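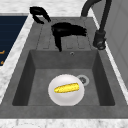

What are we paying for with the Cledeo kit?

A year's use of the simulated kitchen, the arm and gripper models that run in it, and help from the people who built it.

Progress report to Yoon-hee Ham, July 13, 2019
From Damian Brzozowska, Nostport trial

I'm very glad to be writing this one! In February we were still fighting the installer, and now the whole team is using the kit every working day. Velimir Ionescu has it going on 2 machines, and between them they have got through 781 practice runs of the sink tasks, all logged and all kept.

The sink has been our favourite place to work. Putting a plate in the basin with an ear of corn lying on it sounds like nothing much, but it asks a lot of the planner: the gripper has to come in from above, keep clear of the tall tap and respect the walls of the basin. The drainboard with its grooves is a good test too, and the kit lets us change what sits where between runs by editing one short file (Kazue Arai wrote us a page on how to do it, which I've put in the shared folder).

What we like most is how quickly a new idea can be tried. Kazue had a different approach angle for round plates on a slip of paper at lunch and was watching it run before the tea was cold.

Some things still need work. Dark objects on the dark grey sink are hard for our vision code to pick out, and we have asked Cledeo for better lighting controls. The manual is thin on contact settings. Saving a long batch can also stall, and Velimir restarts it by hand when that happens.

Spending is on plan. The 2000 set aside for extra computer time hasn't been touched, and I'd like to use it for a batch of 10 new kitchen layouts, the first of them with the cooktop in play as well as the sink. Could you let me know if that's all right? Nikola Vukadinović has the order form ready and only needs your signature.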